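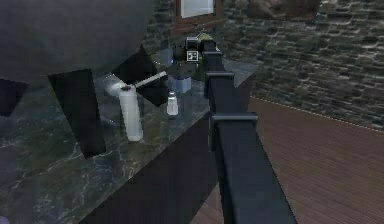

Domingo, taller, media tarde. Sigo con la torre de goteo del estanque de Elba Sosa, que ya me ha robado más fines de semana de los que le confesaré. El bidón es un Lemex azul de segunda mano, de los de tapa con aro, y hoy tocaba decidir de una vez el fondo: o lo dejo abierto sobre una rejilla, o le hago falso fondo con salida lateral. Elba quiere el borde del estanque en mármol oscuro con vetas blancas, de ese verde grisáceo brillante que parece mojado aun estando seco, y a mí me da miedo. El mármol es carbonato, y con el agua un poco ácida se va comiendo el pulido y te sube el KH sin que te enteres. Le he dicho que granito o pizarra. Me ha dicho que lo piensa (o sea, que mármol).

Bueno, al bidón. He abierto la salida con la corona de 42 mm y me he quedado un pelo baja, como siempre. El pasamuros Özkan entra justo, justísimo, con la junta por dentro y la tuerca por fuera. La primera vez lo monté al revés y goteaba por la rosca, así que fuera todo, limpiar, y otra vez. Ahora aguanta. Lo he tenido lleno desde la hora de comer y el papel de cocina de debajo sigue seco. ¡Por fin!

Orden de las capas, de abajo arriba, para no volver a discutirlo conmigo misma:

— hueco vacío para que decante el fango, con llave de purga
— rejilla de poliéster sobre seis patas de tubo de PVC
— anillas cerámicas en saco de malla
— esponja gruesa
— esponja fina
— plato repartidor

El plato repartidor es lo que peor llevo. Con los agujeros todos iguales el agua se va por el lado de la entrada y la otra mitad de la esponja ni se moja. He probado a agrandar los del lado contrario y mejora bastante, pero todavía hay una zona muerta pegada a la pared. Auður Hjaltested pasó un momento a devolverme la llave de grifa y me sugirió poner un codo apuntando al centro, con un platillo debajo para romper el chorro. Es tan sencillo que me da rabia. Lo pruebo en cuanto encuentre un codo que no esté pegado a otra cosa.

Caudal. La bomba es la Brurimex que quitamos del estanque viejo, y en la pegatina pone 2.000 litros por hora, que serán a ras de agua y con el viento a favor. Con la manguera subida hasta la boca del bidón, cubo y cronómetro, me salen 1.278. Repetí la medida porque no me gustaba y me volvió a salir casi lo mismo, qué le vamos a hacer. Para las carpas que tiene Elba ahora va bien. Si mete más (las va a meter) habrá que poner otra bomba o bajar la altura del bidón, y esto último estropearía la caída de vuelta, que es lo único que ha quedado bonito.

Del cebado con bacterias no me quiero fiar mucho. Tengo medio bote de Tarnatlow abierto desde febrero, guardado a la sombra, y huele a lo que tiene que oler, pero prefiero meter también un saco de anillas del filtro viejo, sin enjuagar. Ojo quien venga detrás: ese saco NO se lava con agua del grifo. Está en el cubo negro, con agua del estanque y un aireador. Si alguien necesita el enchufe, que busque otro.

Pendiente:

Lijar el canto del corte de la tapa, que me he hecho ya dos arañazos.
Codo y platillo.
Comprobar que la purga no se atasca con fango de verdad. Con agua limpia cualquiera purga.
Pintar el bidón o forrarlo con brezo. Elba prefiere brezo, yo pintura — el brezo acaba siempre lleno de arañas.
Pedirle a Auður el nivel largo. La losa de apoyo cae un poco hacia la casa y quiero saber cuánto antes de calzarla.

Dejo la bomba en marcha toda la noche en circuito cerrado, con el rebosadero volviendo a la cuba grande. He marcado el nivel con rotulador en la pared del bidón. Mañana lo miro antes del café.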